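Betreff: Re: [handfuehrung] Tuch falten: Handgreifer oder Fernsteuerung?
Von: Letay Ayele
An: Liste Handführung

Hallo Bernd, hallo Liste,

Antworten weiter unten im Zitat. Vorweg der Aufbau, auf den ich mich beziehe: zweihändig, beide Greifer handgeführt, Arbeitsfläche ist ein Bett mit gesteppter Decke, Objekt ist ein weißes Tuch.

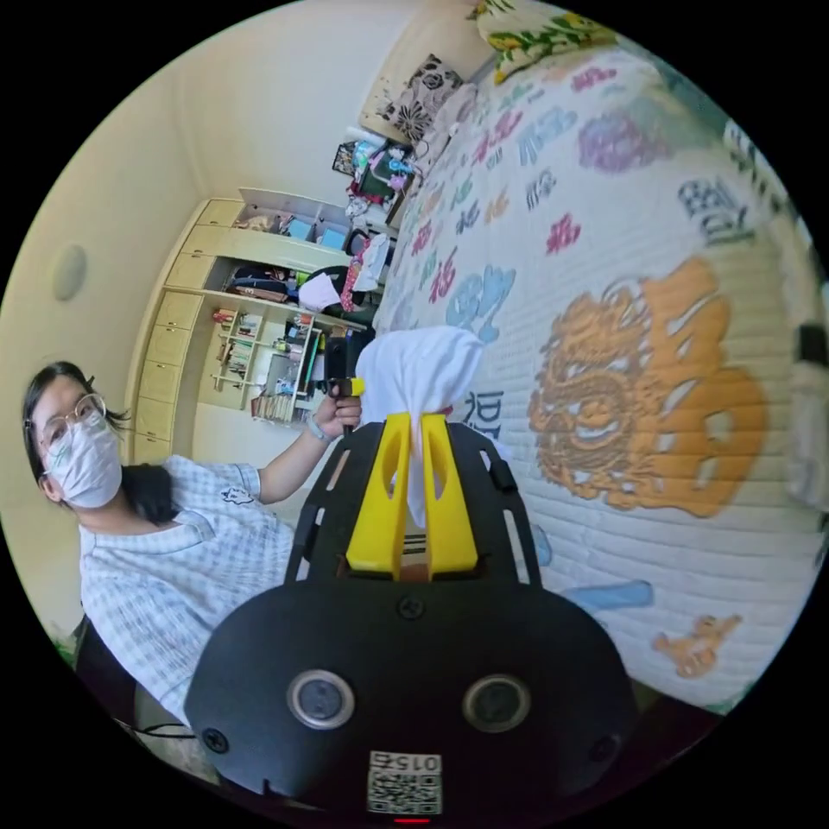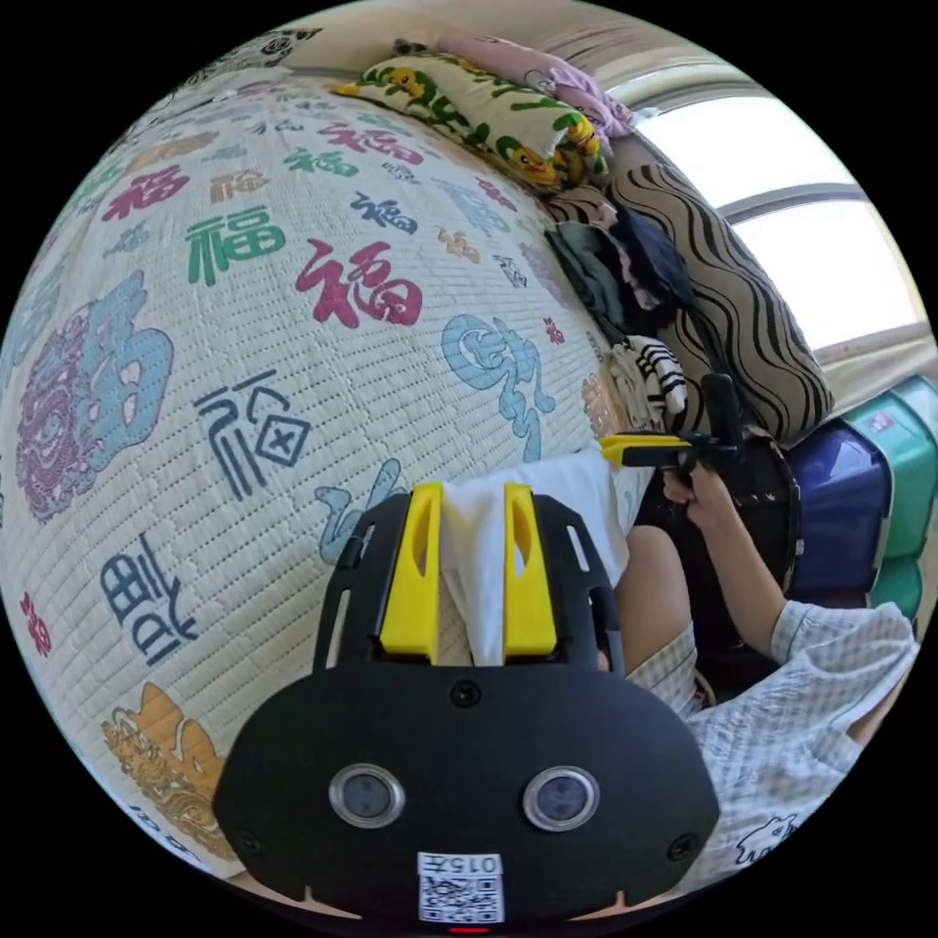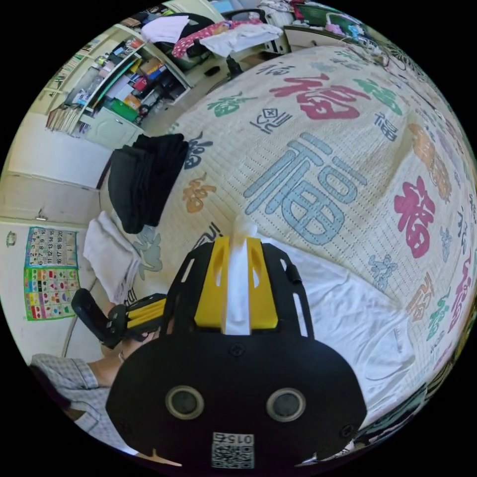 Bild 1 und 2: Tuch zwischen den gelben Fingern. Bild 3: Spitze auf der Decke, Tuch rechts daneben.

Bernd Brinkmann schrieb am Dienstag:
> wir haben das Falten am Gurkard bisher nur ferngesteuert vorgemacht,
> zwei Leitarme, eine Person. Pro Durchlauf liegen wir bei 4 Minuten,
> und die Leute halten das nicht lange durch. Wunex empfiehlt jetzt
> Handgreifer. Meine Bedenken:
>
> 1. Reicht die Lageschätzung aus den Greiferkameras, wenn das Tuch
> das halbe Bild verdeckt?

Kommt auf den Untergrund an. Der Druck auf der Decke (große und kleine Schriftzeichen in vielen Farben, dazu das feine Steppraster) liefert genug Merkmale, auch wenn Stoff davor hängt. Auf einem einfarbigen Laken ist uns die Spur regelmäßig weggelaufen, am häufigsten beim Absenken, wenn der Abstand klein wird und vom Raum kaum noch etwas zu sehen ist. Von 100 Durchläufen auf der gemusterten Decke haben wir 12 wegen Spurverlust verworfen. Für das Laken habe ich keine saubere Zahl, Getachew hat die Reihe vorzeitig abgebrochen.

Nachteil der Decke: Sie ist weich und verschiebt sich mit. Zieht die Hand am Tuch und nimmt dabei die Decke mit, rechnet die Schätzung das als Eigenbewegung. Wir spannen sie deshalb am Kopf- und Fußende fest, vor der Kartierungsfahrt. Danach darf niemand mehr etwas daran glattziehen, sonst neu kartieren.

> 2. Wie haltet ihr links und rechts auseinander? Wir hatten schon am
> Leitarm vertauschte Kanäle.

Aufkleber mit Seitenkennung und QR-Code auf der Rückseite, bei Bild 1 steht 右 (rechts), bei Bild 2 左 (links) hinter der 015. Der Code wird zu Beginn jeder Aufnahme einmal abgelesen und in den Dateikopf geschrieben. Verlasst euch nicht auf die Reihenfolge der Anschlüsse. Zinash hat zusätzlich eine Prüfung eingebaut, die die seitliche Lage der beiden Greifer zueinander auswertet; bei überkreuzten Händen schlägt sie falsch an und muss von Hand quittiert werden.

> 3. Was ist mit der Griffkraft? Am Leitarm spürt man wenigstens den
> Motorstrom.

Kraft zeichnen wir nicht auf, nur die Öffnungsweite. Für dünnen Stoff geht das, weil ohnehin auf Anschlag geschlossen wird. Bei dicken Lagen ist die Öffnungsweite im Griff ungleich null und hängt davon ab, wie viele Lagen gefasst sind – das Modell lernt dann eine Weite, die am Arm mit anderer Fingersteifigkeit rutscht. Auf dem Gidey-Arm haben wir den Sollwert um 2 mm enger gesetzt und seitdem weniger Abrisse. Das ist ein Behelf und gilt nur für diese Finger.

> 4. Darf die vormachende Person im Bild sein?

Bei uns ja, es lässt sich bei zwei Greifern kaum vermeiden. Die Weitwinkeloptik erfasst fast immer Ärmel, Hand und den jeweils anderen Greifer. Beim Training maskieren wir Hand und Arm, den zweiten Greifer lassen wir stehen. Ohne Maske hat die Strategie im Versuch auf den Ärmel reagiert und am Arm dann gezögert. Einverständnis für die Aufnahmen bitte schriftlich, auch für Innenräume mit Privatsachen im Hintergrund.

> 5. Lohnt sich die Fernsteuerung daneben überhaupt noch?

Für Korrekturen ja. Die Handgreifer decken nicht ab, was der Arm nicht erreicht: Am hinteren Bettrand kommt ein Mensch mit abgewinkeltem Handgelenk hin, der Arm läuft in die Gelenkgrenze. Rocío filtert solche Bahnen vorab mit der Rückwärtskinematik heraus. Die fehlenden Stellen nehmen wir anschließend ferngesteuert auf, direkt am Zielsystem.

Noch ein Hinweis zur Zeitbasis. Beide Greifer laufen mit eigener Uhr. Wurkorus gleicht beim Start ab, danach driftet es. Wir drücken am Anfang und am Ende jeder Aufnahme beide Fingerpaare gleichzeitig zweimal zu und richten die Spuren daran aus. Wer nur den Anfang nimmt, bekommt bei langen Aufnahmen versetzte Übergaben.

Das Skript zum Ausrichten liegt im Ablageordner der Liste, der Stand vom April ist veraltet und bricht bei leeren Spuren ab. Den neuen lade ich hoch, sobald Zinash die Seitenprüfung eingecheckt hat.

Bernd, welche Fingerform habt ihr am Gurkard? Falls die Spitzen breiter sind als unsere, würde ich die Handgreifer vor der ersten Reihe umrüsten.

Gruß
Letay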